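五月，周一，分拣单元，布料任务

上午九点多开始。今天的目标和上周写的一样：两只手臂从一堆布里每次拿起一件，放到旁边，中间不要人去碰。控制用 Stosari，分割用 Harb，录数据和回放用 Pokumov。Gimarico 那边的标定文件我昨天晚上已经合并到主分支，所以今天的结果都是新标定。

我先写现象，然后写原因，最后写改了什么。Leandro 说我以前的记录把这三个混在一起，看的人很累。

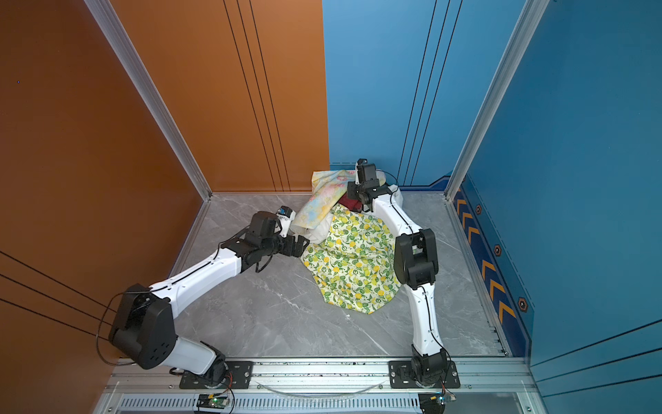
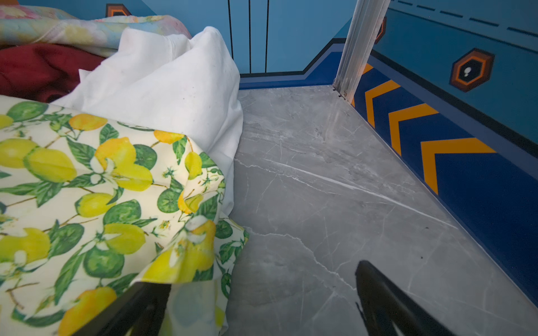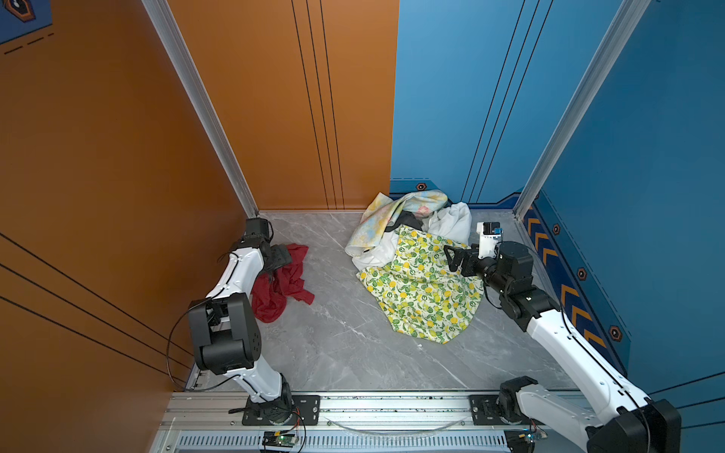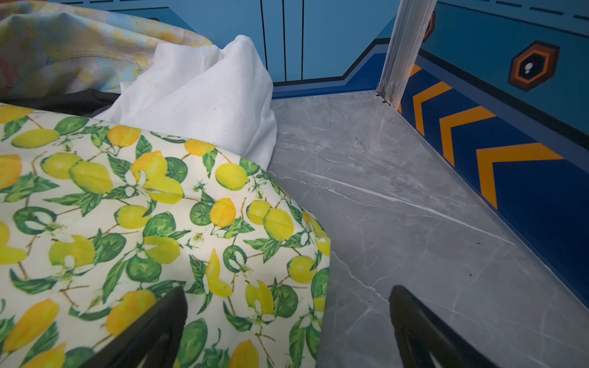 现象一：柠檬布被分成很多块

Harb 看柠檬花纹的布，经常给出好几个实例。有时候一颗柠檬是一个，有时候一片叶子加旁边的白底是一个。固定相机里情况还可以，因为布比较小，花纹也小。腕部相机靠近以后就变坏，花纹变大，黄色和奶白色之间的边很强，模型觉得那里是物体的边界。

后果在规划里。抓取点生成的时候，会给每一个实例一个中心，再从中心找附近的褶皱。如果实例是一颗柠檬，中心就在平的布面上，附近没有褶皱，评分很低，于是这个候选被丢掉。丢得太多，队列变空，Stosari 就进入“等待感知”，一直等。上午我以为是程序死了，重启了两次，后来看日志才知道它只是在等。这个状态应该在界面上显示出来，现在只在日志里有一行，级别还是 debug。已经记到待办。

纯色的布没有这个问题。浅色花的那件偶尔被分成两块，但是两块都足够大，评分可以通过。

现象二：两只手臂互相让路

当两只手臂都想去同一堆布的时候，左臂规划好，右臂发现路径和左臂的预留空间相交，就退回。然后左臂重新规划，又发现右臂退回的路径占了它的空间，也退回。两边都很有礼貌，布还在原来的地方。Obinna 看了一会儿，说这个很像两个人在门口互相说“您先请”。

我看了代码，预留空间是用整个轨迹扫过的体积算的，没有时间。也就是说，左臂三秒以后才经过的地方，现在就已经锁住。单元很小，两个底座装在同一根导轨上，这样算的话几乎任何两条路径都相交。

现象三：靠近时手指偏向一边

右臂下降到最后一段的时候，手指会向侧面偏一点。速度慢的时候看不出来，速度快的时候偏得明显。上周我写“怀疑标定”，现在标定换了新的，现象没有变，所以上周的怀疑是错的。请看这个本子的人不要再去改标定。

原因

关于现象一，我在 Pokumov 里从腕部相机导出将近 1,000 帧，按照手指到布的距离排列，然后一张一张看分割的结果。远的时候一般是好的，近到某个距离以后，碎片突然增加，不是慢慢增加。Leandro 猜是输入缩放的问题：Harb 训练的时候，衣服在图像里通常是完整的，很少有一件布占满半个画面。我觉得他说得对，可是我没有证据，训练集的尺寸分布要问做 Harb 的同事。

我试了把腕部图像先缩小再送进去。碎片少了，但是边缘变粗，布和地面之间的分界向外移。对抓取来说这不太好，手指可能去夹地面。地面有大理石的纹路，白色的细线有时候也被认为是布的边。所以只缩小是不够的。

关于现象二，原因上面已经写了。补充一点：退回动作的优先级比抓取动作高，这是为了安全设的，我不想改。要改的是预留空间的计算。

关于现象三，最后发现是时间戳。腕部相机按 30 Hz 出图，时间戳是图像到达主机的时间，不是曝光的时间。关节状态的时间戳是控制器给的。两个时间之间有一个延迟，手臂不动的时候没有影响，手臂在动的时候，我们就用现在的关节角去解释过去的图像。速度越快，偏得越多，和看到的一样。固定相机也有延迟，但是相机本身不动，布大部分时间也不动，所以以前没有发现。

这个问题我应该更早想到。以前在别的项目里遇到过同样的事，那时候我还写了一个小工具测延迟，今天找了半个小时没有找到，只好重新写。方法很简单：让手臂做小的正弦摆动，图像里跟踪墙上的一个角点，关节角算出同一个角点应该在的位置，两条曲线做互相关，峰值的位置就是延迟。墙面上的六边形标志和箭头很适合跟踪，边很清楚。地面的纹路不适合，太软，跟踪器会滑走。

第一次测的结果左右腕不一样，我以为写错了。检查以后，左腕的相机和固定相机接在同一个集线器上，右腕单独接。所以不一样是合理的。两个值都写进了配置文件，没有写在代码里，以后换接线要重新测。Obinna 建议开机的时候自动测，每次摆动一下。我有一点担心：如果开机时手臂旁边有布，或者有人手在里面，摆动就不合适。先手动。

改了什么

一、分割。腕部的结果不再单独使用。固定相机先给出每一件布的掩膜，投影到腕部图像里，作为合并的提示：如果几块碎片都落在同一个大掩膜里面，并且它们之间没有深度跳变，就合并成一个实例。深度跳变的阈值现在是手调的，薄布叠在薄布上面的时候很难选。选小了，褶皱会把同一件布切开；选大了，两件布会变成一件。我选了偏小的一边，因为切开的时候只是抓取点差一点，合在一起的时候手指可能一次拿起两件。

手臂自己会挡住固定相机。两只手臂都伸到布堆上面的时候，挡得很多，掩膜会破。现在的做法是，用机器人模型渲染一个遮挡区，遮挡区里面保留上一次没有被挡住的掩膜，并且给一个有效期。有效期之内如果夹爪闭合过，掩膜立刻作废，因为布可能已经动了。

二、预留空间。改成带时间的胶囊体，每一小段轨迹只锁自己的时间窗口，前后各留一点余量。另外加了一个很简单的规则：同一时刻只有一只手臂可以进入布堆上方的区域，另一只在旁边等，可以先做感知。谁先进入由候选评分决定，评分差不多的时候轮流。我知道这个规则让双臂的好处少了一半，但是先要能工作。Leandro 不太喜欢，他希望两只手臂能同时夹一件布的两边。这个以后做，需要另外一种状态机，现在的不支持。

三、时间。所有相机消息在进入 Stosari 之前减去测得的延迟，然后在关节状态的缓存里做插值，不再取最新的一条。缓存长度加大了。如果找不到对应时间的关节状态，就丢掉这一帧，并且写 warning。下午跑的时候出现过几条 warning，都在刚启动的时候，之后没有。

四、“等待感知”超过一定时间以后，手臂回到观察位置，重新看一次。观察位置现在只有一个，布堆偏右的时候看得不太好，最好再加一个。

下午的测试

改完以后跑了 20 次。一次的意思是：从发出抓取命令开始，到一件布被放下，或者程序放弃。没有人干预。布堆每次由 Obinna 重新弄乱，我没有看他怎么弄，这样对我公平一点。

成功 11 次。上周的数字我不写在这里比较，那时候成功的定义不同，拿起来又掉下的也算成功，我觉得那个不对。从今天开始，掉下就是失败。

失败里面，最多的一类是夹爪闭合以后里面没有布，或者只夹到很薄的一角，提起来就滑掉。这和感知关系不大，是下降的深度。现在深度由点云里的最高点减一个固定值，布软的时候，手指碰到之前布还在，碰到以后布就往下走，固定值不够。Leandro 说可以用夹爪电流判断：闭合以后电流太小，就不提，再往下走一点重新闭合。我同意，这个比较容易写，明天做。

另一类是一次拿起两件。白色的布和柠檬布叠在一起的时候发生过，两件都有白色的部分，深度又差不多。合并的规则在这里犯了错误，正好是我上面担心的方向，虽然阈值已经选小。回放的时候看到，固定相机的掩膜本身就是合在一起的，所以腕部再怎么切也没有用，提示已经错了。也许提示不应该这么强，应该让腕部可以反对。我还没有想好怎么写。

还有一次是规划超时，原因不清楚，日志在那个时间正好切换文件，缺了一段。Pokumov 切换文件的时候会丢消息，这个我以前报告过，请再看一下。

互相让路的情况没有再出现。手指偏向一边也没有再看到，速度已经调回原来的值。我把摆动的测试又做了一遍，补偿以后两条曲线重合得很好，图放在共享文件夹的 latency 目录下面。

一些小事

导轨上左右底座在配置文件里的名字和我们口头说的相反。口头的“左”是从固定相机看的左，文件里的 left 是从单元对面看的。今天 Obinna 因为这个把右腕的延迟填到了左腕，我也检查了一遍没有看出来，跑的时候才发现。我建议都改成从固定相机看，改的时候大家要一起停下来，不然会有更多错误。

Gimarico 的标定文件里单位是毫米，Stosari 读的时候按米，中间有一个转换脚本。如果直接复制文件，不经过脚本，手臂不会动，因为所有目标都在很远的地方，逆解失败。错误信息只说“无解”，没有说为什么。我在脚本的说明里加了一句。

Harb 加载模型很慢，第一次推理更慢。启动以后请等到终端出现 ready 再发命令，不然第一个抓取一定超时，统计里会多一个失败。

插值的代码在分支 time-align 里，还没有人看过。Leandro 如果有时间，请主要看缓存边界的那一段，我对那里的大于等于没有把握。

明天

先做夹爪电流的重试。
然后“等待感知”显示到界面上。
问做 Harb 的同事，训练的时候有没有很近的图像，如果没有，我们可以用今天导出的帧标一部分。
第二个观察位置，如果还有时间。
日志切换丢消息，等回复。

Obinna 下班以前又试了一次快速模式，他说右臂停下来的时候有一点抖。我没有看到，录了数据，明天看。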